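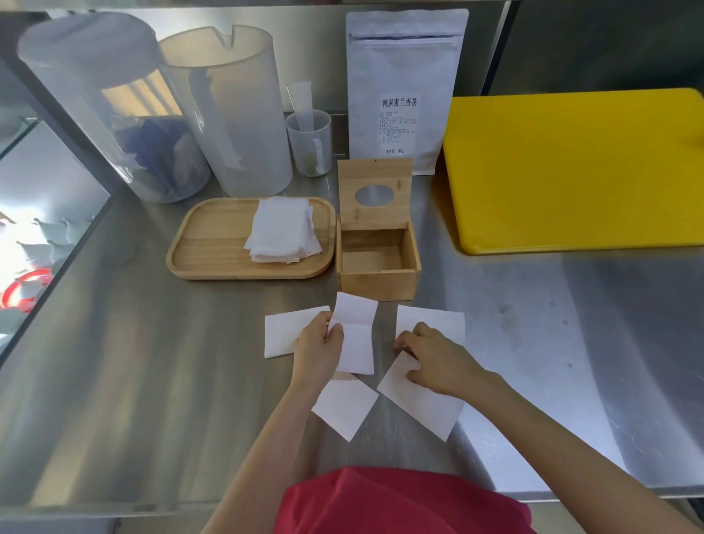

Nornedholm Opens Its Doors Again in June, and the Cars Have More Room Than Ever

If you have driven past the old Eltovix bus depot in the last year or so, you've seen the scaffolding, and you've probably wondered what on earth was going on behind it. We can finally tell you! The Nornedholm Motor Collection is moving in, and members get the first look in June, a full week before the general public.

For anyone new to this newsletter, Nornedholm has spent most of its life in a former dairy on the edge of town. It was a lovely building with terrible doors. Anything wider than a family sedan had to be rolled in on dollies at an angle, and two of the trucks never made it inside at all (they lived under a tin roof out back, and plenty of visitors went home without knowing they were there). The depot was built for buses, so the doors are tall, the floor is level, and the daylight from the roof windows is wonderful on old paint. We walked through in March with our coats on and didn't want to leave.

The space runs to 2,000 square meters, all on one floor. The layout is the work of Lombardi, the design studio that handled the tram exhibit on the waterfront, and they have done something we really like: there are no ropes. Low curbs mark where to stop, the same kind you'd find in a parking lot, and you can get down on your knees and look at a rear axle if that's your thing. It is very much our thing.

What you'll see first

The opening show is called Built to Be Fixed, and it follows the small workshops that made and repaired cars in this region before the big factories took over. Thirteen vehicles are in it, and most of them haven't been on display before. The star, for us anyway, is the Peller touring car, which came out of a barn with a tree growing through the passenger side. The restorers kept the dents in the left fender and left the seats alone, cracks and all. They did replace the wiring completely, and it runs beautifully. You can hear it, too. The plan is to start it up on the first weekend of each month, out in the yard, with everybody standing well back from the exhaust.

Next to it is the bare Peller chassis, which was bought years ago for parts and turned out to be too good to break up. Seeing the two side by side is a treat. You can trace the brake rods on the chassis from pedal to drum and then go find the same rods on the finished car, where they're mostly hidden behind the running board. There's a hand crank mounted on a stand nearby, connected to a cutaway four-cylinder engine, and yes, you can turn it. Kids will want to turn it for a long time. So will you.

Then come the delivery vans, the two trucks that finally get to be indoors, a three-wheeler with a cargo box in front, and a bright green racer that competed in hill climbs and never won one. The racer's logbook is on display in a case beside it. The entries get shorter and grumpier as the season goes on, and the last one is just the word "clutch."

The workshop is open too

This may be the part we're happiest about. At the dairy, repairs happened in a locked shed. At the depot, the old bus service bay has been kept as a working shop with a long window down one side, and on most afternoons someone will be in there with a gearbox in pieces. The two inspection pits are still there. One is in use, and the other has steps and a handrail so visitors can walk down and look up at the underside of whatever is parked over it. Right now that's one of the vans, and it's surprising how much of the frame is wood.

There will be short courses starting in the fall. Carburetor basics, hand-cutting gaskets, how to patch leather, and a two-day introduction to panel beating that we fully expect to be full the minute it's announced. Members get to book ahead on all of them. Bring old clothes. Safety glasses and gloves will be there for you.

The library finally has shelves

Nornedholm owns 500 workshop manuals, plus boxes of sales brochures, parts lists, and road maps, and until now nearly all of it has been in storage. The new reading room is up the stairs above the ticket desk (there's an elevator as well) and has six tables, good lamps, and a scanner you can use for free. If you have been hunting for a wiring diagram for something obscure, please come and ask. And if you have manuals sitting in your own garage, the collection would love to hear about them, especially anything for commercial vehicles from before the war. Grease stains are welcome. Notes in the margins are even better.

Getting there

The depot is on the 20 bus line, which feels right, and the stop is directly across from the main entrance. Bike racks are along the east wall. Drivers should use the lot behind the building and come in from the canal side, as the front gate is for deliveries only. If you're arriving in something older than you are, tell the desk when you book and they'll try to put you in the yard, where other visitors can admire it.

Opening hours are ten to five, closed the first two days of the week. The café has its own door and will open earlier for coffee. It's in the former drivers' canteen and they've kept the tiled counter and the big clock. The clock runs four minutes fast, and the story goes that it was set that way to keep the buses on time.

How to book your preview slot

Preview entry is free for members and one guest. Slots are an hour apart and you can stay as long as you like once you're in. Booking opens on April 11, 2025, on the members' page, and you'll need the number printed on the back of your card. If you'd prefer to book by phone, call the office in the morning. Family memberships cover everyone at the same address, so you only need to book once and list the names.

If your card has gone missing, write to the office before you book and they'll send out a new one. The old green cards are still good through the end of the year.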